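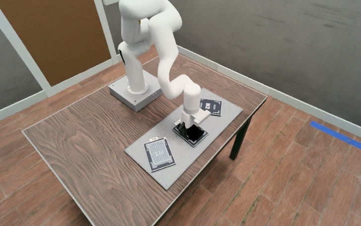
I've been putting off writing this up for a fortnight, mostly because I came home with a carrier bag full of leaflets and had to read them first. We went to the Segers open day on April 3, 2024 to find out whether a small firm like ours can sensibly buy a robot arm this year, and I promised the others at work I'd write down what I learned before I forgot it all.

The coffee was good and the parking was dreadful. Get there before the talks start or you'll be walking in from the garden centre like I did (in the rain, in the wrong shoes).

Segers do their planning on a computer model first, so before anyone quotes you for anything you get to see your job mocked up on screen: arm, table, plates, the room it all stands in. I liked this far more than I expected to! You can try the arm further back on the table, or turn the plates a bit, and it costs you nothing but an afternoon. Their man at the desk said most people change their minds about the table at this stage. I can believe it, I'd changed mine twice before lunch.

Then the money. I'd gone in thinking the arm was the bill and everything else was loose change. Nope! The Darketti package we were shown has the arm in one column and then a long second column with the gripper, the base block, the perforated board the plates sit on, the guarding, the fitting and the training. The training alone was 532 pounds a head, and we'd want two people on it. The board was 1753 pounds, which made me cough a bit, though you can move things about on it and we do swap jobs a lot, so I've left it in for now.

Pollar had the stand next door and they'll rent you a set-up instead, with a minimum of 30 days. Their pitch was that you find out what you've forgotten before you've paid for it. I asked what people usually forget and got a very quick answer: somewhere to put the finished parts, and a decent air line. We have neither, so that's gone on the list.

The Flultico talk was the one I'd looked forward to and it was a bit of a let-down, mostly slides about their software and hardly anything on what the yearly licence does after the first year. I did ask. They're going to email me.

One tip I'd pass on is to take your own parts along. I had a couple of ours in my coat pocket and the gripper people were far more use once they had something to hold. They reckon we can get away with plain fingers, so that's one line of the budget that went down.

Where I've got to: rent first, from May if Pollar can do it, and ask Segers for the mock-up with our own bench measurements in it. I still need to measure the bench. It also wobbles, so there may be a new bench in the budget too.

32 shares
Comments (30)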